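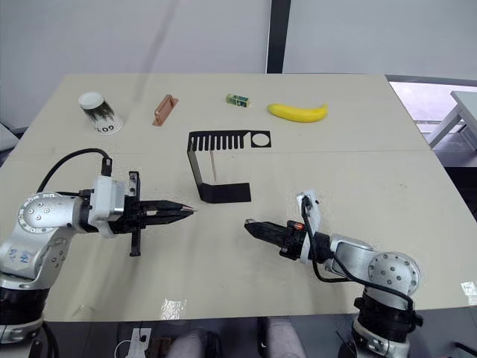
How do I get old varnish off a pine door without ruining the panels?

Scrape the flat parts first with a sharp cabinet scraper, use a gel stripper on the moldings, and leave sanding for the very end. Go with the grain the whole way and keep heat away from the glass if the door has any.

Grutholm Home Help > Doors and Woodwork

Posted 2/10/22

We have six-panel pine doors upstairs, original to the house as far as I know. Somebody put dark varnish on them and it has gone sticky near the handles. I started on one with an orbital sander and 70 grit and went through two packs of discs in an afternoon. They clog almost right away. The flat middle of each panel is now lighter than the edges and I can see swirl marks when the hall light is on. I can't get the sander into the molding at all.

A local shop quoted me 689 dollars to dip all of the doors, which is more than I wanted to spend, but I would consider it if doing it by hand is going to take all winter. I want a clear finish afterward, no paint.

plistow_pete

I would stop sanding. Soft varnish melts from the friction and gums up the disc, and 70 is too coarse for pine you plan to leave clear. The swirls will show more once there is oil on it.

Take the door off and lay it flat on sawhorses. Remove the handle and hinges and put the screws in a jar with the door's name on it. Brush the gel stripper on thick, one panel at a time, and cover it with plastic wrap so it doesn't dry out. Follow the time on the can. Mine took 40 minutes in a cold garage, longer than the label said. Lift it off with a plastic scraper. For the moldings I use a brass brush and a wooden skewer for the corners. Wear real chemical gloves, and eye protection, and leave the garage door up.

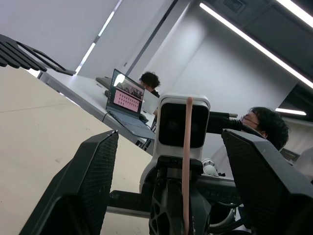 Second coat only where it needs it. Then wipe down with whatever the can tells you to use, usually mineral spirits, and leave the door overnight. Next day, sand by hand with 120 and then 180, with the grain. The swirls you already have need the 120 and some patience. A cork block helps keep the panels flat.

One thing to check before any of this is whether there is lead paint under the varnish. In an old house it is common. If there is, no dry sanding.

Hagos Tufa

Agree with most of the above. On dipping, ask the shop what they use. A hot caustic tank can loosen the glue in the joints and raise the grain, and then you are sanding anyway. I had two doors done that way and one of them came back with a panel split down the middle. The other one was fine and is still hanging in my kitchen.

If you do it yourself, a door takes me a weekend, not counting the finish. I use a hardwax oil, two thin coats, the second one the day after. Pine goes yellow under most oils, so try it on the top edge of the door where it won't show. They sell one with a little white in it that keeps the color down.

Shakya

just paint them. I spent all of October stripping mine and my wife painted them the next year

plistow_pete

He said no paint.

Forgot to mention, the bottom edge of the door is usually bare wood. Seal it while you have the door down.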